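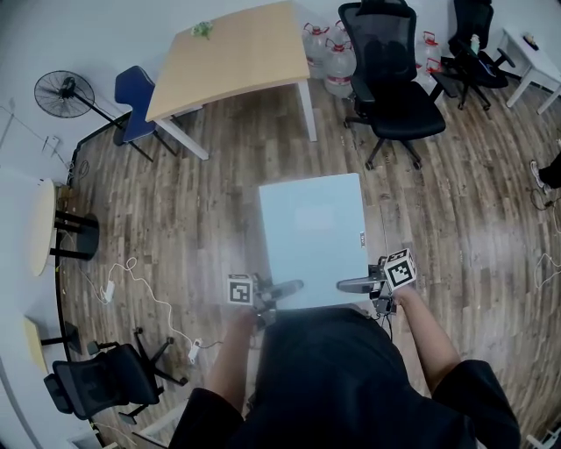

I've finally started on the back room, which has been driving me bonkers since we moved the furniture in and then sort of stopped. My plan (if you can call it a plan) is to end up with somewhere nice to work at one end and somewhere to sit with a cuppa at the other. The wooden table with the white legs is staying, because I love it, and so is the little green leafy thing on top. The blue plastic chair tucked in at the side is a maybe. It's comfy enough, but I keep picturing it in a different colour! And then there are all those big water jugs with the red caps along the back wall, which really need a cupboard of their own before summer.

Catarina came round on Friday arvo and reckons the round cream table should go under the window, with the black mesh chairs kept well away from it. She's probably right, she usually is about furniture. I measured up afterwards and there's a 65 cm gap beside the door that would suit a narrow bookcase, so now I'm trawling the second-hand listings every night. Saw a beauty for $300, which is more than I wanted to spend, but I've messaged the seller anyway.

Next job is sorting the boxes. Wish me luck.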